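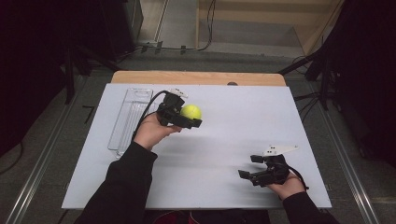
How to Close Up a Beach Rental for the Off Season

By Roscoe Pruitt

These steps are for a small house or condo that will sit without guests for a month or more. I wrote them for owners on Hokine Beach, where most of the houses I look after are block or frame on pilings, with central air and city water. If your place is on a well or has a pool, you'll have extra steps that I don't cover. If it freezes where you are, you also need to drain the pipes fully, and you should get a plumber to show you how the first time.

Plan on most of a day for a two-bedroom house if you work alone. You can do it in a morning with a helper if the laundry is already done.

What you'll need

Contractor bags and a few cardboard boxes
Baking soda
White vinegar
A flashlight
A step ladder
New filters for the air handler
Plastic bins with tight lids, for linens and pantry items
Painter's tape and a marker
A water meter key, if your main shutoff is at the street
A notebook or a phone for your list

Before the last guests leave

Block the calendar first. If you list on more than one site, block it on all of them and then look at each one from a browser where you aren't logged in. Calendars that are supposed to sync can lag by hours, and I have had a booking come in for a house with the water off.

Send the last guests the normal checkout message. Don't ask them to empty the refrigerator or strip more beds than usual. They paid the same cleaning fee as everyone else.

Call your insurance company and ask how long the house can be vacant before the coverage changes. Some policies treat a house as vacant after 30 days and others after 60 or 90, and an "unoccupied" house with furniture in it may be handled differently from a "vacant" one. Ask for the answer in an email. If the policy wants someone to check the house on a schedule, write the schedule down now and decide who is doing it.

Step one: The kitchen

Start here because the refrigerator takes the longest. Empty it and the freezer completely. Condiments count. So does the half box of baking soda in the door.

If the house will be empty for less than two months, I leave the refrigerator running on a middle setting with a few jugs of water inside. For longer than that, unplug it, turn off the ice maker, dump the ice bin, and wipe everything down with vinegar and water. Dry it with a towel and prop both doors open. A rolled towel over the top of the door works, or a block of foam. Check that the doors can't swing shut if the floor is a little out of level – the one at the Eskildsen unit does this every year and I now tie it.

Take out all open food. Sealed cans and jars can stay. Flour, rice, sugar, pasta and pet food go home with you or into the trash, even in bins. Pantry moths get into more than you'd think.

Run the dishwasher empty on its hottest cycle, clean the filter at the bottom, and leave the door open a crack. Run the disposal with plenty of water. Pull out the range and sweep behind it if you can move it safely. Clean the toaster tray.

Step two: Bathrooms and laundry

Scrub toilets, tubs and showers as you normally would, then wipe them dry. Pull the shower curtain liner across the rod so it isn't bunched up. Wash the bath mats, or throw them out if the rubber is going.

Take liquid soap, shampoo and anything in a pump bottle out of the showers. Store them upright in a bin under the sink.

Run one empty hot load in the washer with a cup of vinegar. Leave the lid or door open. Clean the lint screen on the dryer, then go outside and check the vent flap. It should close on its own. A stuck flap is how wrens and lizards get in.

Turn off both valves behind the washer. Do this even if you're also shutting off the main.

Step three: Beds, linens and soft furniture

Strip every bed. Wash and dry everything, including mattress pads, and let it cool before you fold it. Warm cotton in a closed bin will smell musty by March.

Pack linens by room and mark each bin with tape: FRONT BEDROOM QUEEN, BACK BEDROOM TWINS, and so on. Put in a cedar block or two if you like them. Skip mothballs. The smell stays in the sheets and guests will mention it in reviews.

Leave mattresses bare, or put a clean cotton sheet over each one. Don't wrap them in plastic. Pull upholstered furniture a few inches away from outside walls so air can move behind it. Stand the sofa cushions on edge.

Leave closet doors and interior doors open.

Step four: Water

Find the main shutoff and turn it off. If it's a lever, it should end up crosswise to the pipe. If it's a round handle, turn it clockwise until it stops and don't force it. Then open a faucet at the lowest point in the house and let it run until it quits. Close the faucet again.

Turn the water heater off before you shut the water down, at the breaker if it's electric. If it's gas, turn the control to "pilot" or "vacation." Put a piece of painter's tape over the breaker with the word HEATER on it, so whoever opens the house knows to fill the tank before turning it back on. An electric element that comes on in a dry tank burns out very quickly.

Flush each toilet once with the water off. Leave some water in the bowl and lay plastic wrap across it under the seat. This slows evaporation and keeps sewer gas out of the house. Pour a couple of cups of water down any floor drain and any shower that doesn't get used much, then add a spoonful of cooking oil on top.

Shut off outdoor hose bibs, unscrew the hoses, drain them and bring them in.

Step five: Air and humidity

Don't turn the air conditioning off. In a humid climate, an empty house with no air moving will grow mildew on leather, wood and the backs of picture frames in a few weeks. Most of my owners leave the thermostat between 78 and 80. If yours has a humidity setting, put it at 55 percent.

Change the filter. Pour a cup of vinegar down the condensate line and test the float switch. You do this by lifting the float with a finger; the system should stop within a minute or so. If the drain clogs while you're gone and the float doesn't work, you'll have water in the ceiling or the hall closet.

A stand-alone dehumidifier is a good idea in a ground-floor unit. Set it so that it drains into a tub or sink by hose. I use a Ruko in two of mine and it has been fine, though the hose that came with it was too short. Ceiling fans can be off.

Step six: Electrical

Unplug televisions, the microwave, coffee maker, lamps and clock radios. Leave these on: the air handler, the refrigerator if it's running, smoke alarms, the router, and whatever camera or leak sensor you have.

Replace the smoke alarm batteries now. Otherwise they will start chirping in the middle of the night with a neighbor on the other side of the wall.

Put one lamp on a timer if the house can be seen from the road. Check the door lock batteries too, and give your house checker a real key as a backup.

Step seven: Outside

Bring in everything that wind can move. That means chairs, umbrellas, planters, doormats, boogie boards, the grill cover and the little signs. Close the propane valve and leave the tank outdoors, away from the house. Don't bring it into a garage or owner's closet.

Clear the gutters. Rinse salt off door hardware and sliding door tracks with fresh water, dry them, and spray the locks and rollers with a dry silicone lubricant. Lock the sliders and lay a cut dowel in each track.

Stop the trash pickup if your hauler allows it, and wash out the cans. Have the mail held or forwarded. Arrange the yard work before you go. Halldóra Bergmann, who manages the units at Vovuter Court, pays her yard man for the whole winter up front and says it saves her a dozen phone calls.

Step eight: Photos and the list

Walk through every room and take pictures of each wall, the inside of the closets, the appliances and the ceiling. Get the shutoff valve in its off position and the thermostat reading. On a small house this comes to some 90 pictures. Put them in one folder with the name of the house on it.

Write down what needs fixing while you're standing there. A loose towel bar is easy to forget by spring.

What it costs

If you do the work yourself, supplies run under $90. A cleaning company will usually charge $400 for a deep clean and closing on a two-bedroom house in our area, and closer to $500 if linens go out to a laundry. House checks are extra. Get the price per visit in writing, and ask what they do on a visit. A drive-by is less useful than someone going in, running a hand under the sinks and looking at the thermostat.

Opening back up

Give yourself two days before the first guest. Turn the water on slowly, with one faucet open to let the air out. Go around and look under each sink and behind each toilet. Fill the water heater, run hot at a tap until the stream is steady, and then turn on the breaker. Take the plastic off the toilets. Run every tap for a few minutes. Plug the refrigerator in the day before you plan to stock it, and throw away the first two batches of ice.

Then unblock the calendar.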